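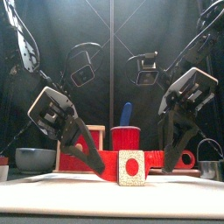

The red bar and the speckled tile.

The Inventory

By Itziar Montes
Jul 10, 2019

Lorenz Hauser wrote the inventory of his father's things in the format he used at work. Item, material, condition, remarks. He had been an appraiser at Butedano for a long time and did not own another format.

The first entry took him most of an evening. Item: bar, red, long, with a ring at the right end. Material: not determined. Condition: good. Under remarks he wrote "wrench," deleted it, wrote "key," and deleted that. The round end had a hole clean through it. The bar had been in the house on Campos Street as long as he had, and he had never asked what it was for.

The second entry was the tile. Square, cream, covered in fine dark specks, with an oval red hole at the center. Stood on its edge in front of the bar, it let the red behind show through the opening. He noted this under remarks, then considered whether it was a property of the tile or of the arrangement. The form did not provide for arrangements. He left the note in.

His sister Consuelo telephoned at nine. She had married a Quintana and lived in Carent, and she wanted the list by Friday.

"Put a value on each one," she said.

"They have no market value."

"Then put zero."

"Zero is a value. I would have to justify it."

She asked whether he had found the pink box. He said that he had. She asked what was in it. He said something white and curved, near the bottom, and that he had not yet taken it out. She was quiet for long enough that he checked the line.

"Leave it in," she said. "Write it down as one item."

He set everything out again the next day in the order in which it would be packed.

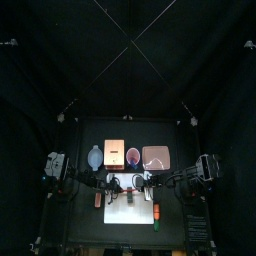

The back row, with the board in front.

The back row ran from left to right in order of certainty. The pale blue piece at the far left had a short handle and could be entered as a scoop or as a ladle; he entered it as both, with a slash. The tan box had a dark slot across its face. When Lorenz was 6, his father had told him that the slot was for letters to people who had moved away, and he had posted several. He wrote: "Box, tan, one slot. Remarks: none."

The bowl was round and close to white, with some pink in it. There was a blue object inside. He began a separate line for the object, thought of the pink box, and joined the two lines into one. After that he applied the rule consistently. A thing inside another thing was part of it.

This left the board. It was white and rectangular and reached toward the front edge of the table. A small dark green block lay near the middle of it, with a thin red rod behind. His father had called the board the yard. The blocks to either side of it were the houses, orange on the left and white on the right, and the orange block stacked on the green one was the Prietos, who had an upstairs. Benito Prieto had died in February, two weeks before his father. Lorenz had been to both funerals in the same coat.

He wrote: "Board, white, one. Blocks, assorted." He looked at "assorted" for a while. It was a permitted term.

Consuelo rang again on Thursday night to ask if he was finished. He told her that the list came to one page and that the value column was blank.

"Blank is fine," she said. "Which house was ours?"

He went back to the table to check. The form was already signed, so he wrote the answer on the reverse, in pencil – "white, right-hand side" – and read it to her over the phone.

Comments

Patricio Ibarra: The slash between scoop and ladle got me. I did my aunt's apartment last year and half my list was slashes.

kandard70: Liked it but wanted to know what the white thing in the box was. Did I miss it?

Itziar Montes: You didn't miss it. Lorenz never takes it out.

M. in Ohio: "He had been to both funerals in the same coat." Read that line 2 times. More of these please.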